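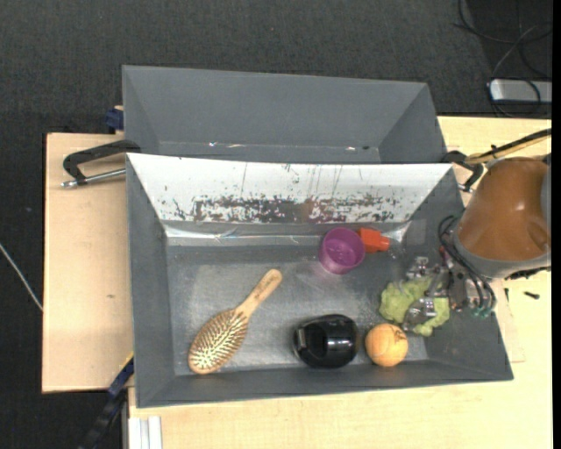
A bin-picking cell set up with mixed household items. Clamp-like handles flank the bins.

Ingrid Kowalczyk has a rule about bins, and the rule is that you write down how worn they are. It sounded to me like the sort of thing people put in a guideline to make it longer. I told her so.

"Fine," she said. "Then tell me which of two labs is better when one has a new bin and the other has one with the back scraped to pieces. Light bounces off it differently. Things slide differently. You can't tell me, so you've got two numbers and no comparison."

Kowalczyk wrote most of the draft practice guide for picking trials that has been passed around since January. It runs to 36 pages. I had read it twice and come away doubtful both times, which is why I asked to talk to her and to Anika Alcantara, who runs picking trials at Drilska and has to live with documents like this one.

My first doubt is about who asked for it. There are safety standards for robot arms, and those exist for good reason. A guide on how to report a picking score is a different animal, and it tends to be written by people who already score well. Kowalczyk didn't deny it. She consults for Tarkitz, which sells picking software, and her name and theirs are both on the cover.

"I'd rather it was on the cover than not," she said. "Read it and find me the line that helps them."

I couldn't find one, though I'm not sure I would know it if I saw it.

The core of the guide is a short list of things a lab should fix before the first pick and leave alone until the last. The objects come first. She wants them named one by one, and she wants awkward shapes in with the easy ones. A ball is round from every side. A hairbrush has a handle, a head and a face full of pins, and the gripper meets a different problem depending on how it lands. Cups can be picked by the rim or the wall. Anything crumpled is worse.

"People quietly drop the soft stuff," Alcantara said. "You get to the end of a bad afternoon and somebody says the cloth isn't representative. Representative of what? It was representative in the morning."

Next is how the objects go in. The guide says to tip them from a second container and not to arrange them by hand. Alcantara agrees with this and admits her own team broke it for most of a year. They would nudge things off the walls before starting. An object against a wall is hard to get two fingers around, and so their score went up, and she says it took her too long to ask why.

Then there is the count. The guide asks for 1,000 attempts per setup before anyone publishes a rate. I asked where that came from.

"It's a round number," Kowalczyk said.

That was the answer I had expected, and I liked her better for giving it. Alcantara liked it less. Her objection is that a small group can't spare an arm for that long, so the rule favors companies with a row of them. The last draft at least lets a lab publish fewer attempts if it prints the full log, failures included. She thinks almost no one will print the log.

We spent the longest on clamps. The guide gives them 2 pages, and I had marked both of them with a question mark. Kowalczyk's argument is that a bin gets pushed every time the fingers miss. If it creeps, the camera's idea of where things are goes stale, and the misses that follow get blamed on the software. So clamp it, check it at the start of each run, and note the tilt if there is one.

"A tilted bin isn't wrong," she said. "A tilted bin you didn't mention is wrong."

Cables get a single paragraph. Leave enough slack for the wrist to turn, and look over the full range of motion before a run. Alcantara wanted more there. She has lost more hours to a snagged cable than to any of the problems in the other sections, and she suspects cables are short in the guide for the simple reason that they make a dull chapter.

I asked them both who would check any of this. There is no audit and no mark to lose. A firm could print the name of the guide on a brochure tomorrow and pick from a brand-new bin full of balls.

"Yes," Alcantara said.

Kowalczyk said reviewers could ask for the setup sheet, and customers could too. Section 7 has a blank one to copy. I asked how many customers had requested it so far, and she said she would have to look.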